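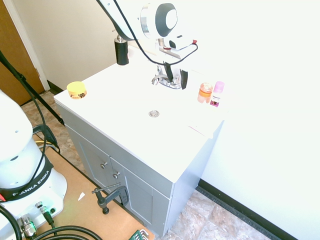
Waschtisch im Gästebad, Stand heute: grauer Unterschrank, weißes Becken, Hahn aus Chrom.

So, ihr habt gefragt, wie es im Gästebad weitergeht. Der alte Waschtisch ist weg, der neue steht, und ich bin ziemlich verliebt in das Grau!! Zwei Türen mit so abgesetzten Feldern und kleinen silbernen Knöpfen, genau mein Ding.

Wenceslao war ja für Weiß von oben bis unten. Aber bei dem beige-braunen Fliesenboden (der bleibt, fragt nicht, was neue Fliesen kosten) wäre mir das zu krankenhausmäßig geworden. Grau unten, weiß oben – passt doch.

Preis, weil die Frage schon dreimal in den DMs kam: 377 Euro mit Becken, der Hahn ging extra. Lieferzeit sollten 16 Tage sein, es wurden 24. Na ja.

Beim Hahn hab ich ewig hin und her überlegt. Am Ende ein Hebel und ein geschwungener Auslauf. Man sieht auf Chrom jeden Fingerabdruck, ich weiß, Shaimaa hat mich gewarnt. Ich wisch halt öfter drüber.

Jetzt zum eigentlichen Problem: die Ablage. Da stehen schon wieder Sachen! Links die gelbe Dose, rechts die orange Flasche und die kleine rosa daneben. Farblich eigentlich ganz hübsch zu dem vielen Weiß, aber ich kenne mich. In zwei Wochen ist da kein Platz mehr für die Seife.

Neue Regel also: Oben darf stehen, was Gäste wirklich brauchen, der Rest wandert hinter die Türen. Magdy meint, das halte ich bis Juni durch. Frechheit.

Was noch fehlt: Spiegel (rund oder eckig??), Handtuchhaken, und für innen im Schrank suche ich Körbe, höchstens 34 cm tief. Hat jemand einen Tipp? Bitte nichts aus Draht, da kippt mir immer alles um.

Und nein, die Holztür wird nicht gestrichen – die mag ich so orangebraun, wie sie ist.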